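TRIDPORT, August 14, 2019 – Toy wholesaler Soler has added a plush food range to its catalogue, with 50 designs now in stock at its Mandoswood warehouse.

The range covers pantry and fridge favourites, among them a red ketchup bottle with a stitched-on fabric label. Soler began taking orders in June and has since supplied 166 gift shops, newsagents and toy stores. Some 2000 toys have been set aside for the spring reorder period.

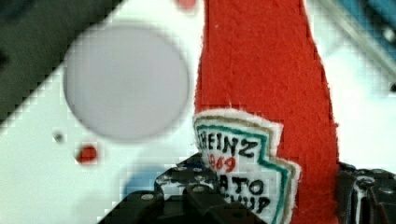
Retailers can order single designs or mixed cartons – the minimum is one carton per delivery. Colours may vary slightly between batches.

Orders for regional stores are handled by Fukent Freight. Trade price lists are available from the Soler sales office, extension 543.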